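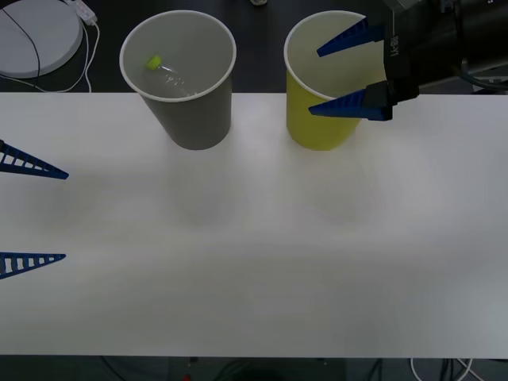

Handent News Desk
Staff Writer, Operating Systems
13 November 2023

Stumari has changed the support schedule for its Gretuslow desktop operating system. Starting with the next feature release, due in February, each version will receive security patches for 9 months after its successor ships. Until now the overlap was 3 months, which left administrators with large fleets little time to test.

The change applies to the Home and Office editions. The long-term edition keeps its present schedule and will not get the February release at all – its users stay on the current kernel and receive fixes only.

Feature releases will still arrive twice a year. Stumari had been expected to move to a single annual release, and forum posts over the summer treated that as settled. The company's notice does not mention it.

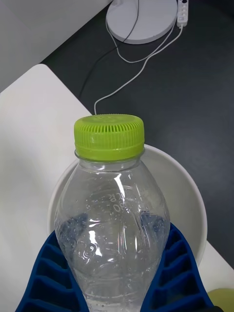

The notice also covers the update client. From February, it will download feature releases in the background but will not install them until the user confirms or the running version leaves support. Machines joined to a managed domain follow the policy set by the administrator, as before. The rollback window stays at 2 weeks, after which the old system files are removed.

Disk space is the main practical concern. The staged download is kept on the system partition, and devices with small drives may need to move it by hand. The setting is under Storage, then Update Cache.

Ferrand, which supplies graphics drivers for many Gretuslow machines, has said its packages will follow the new schedule. Older drivers will remain available as separate downloads but will not be offered through the update client.

Systems already out of support are not covered by the longer overlap and must be upgraded to the current version first.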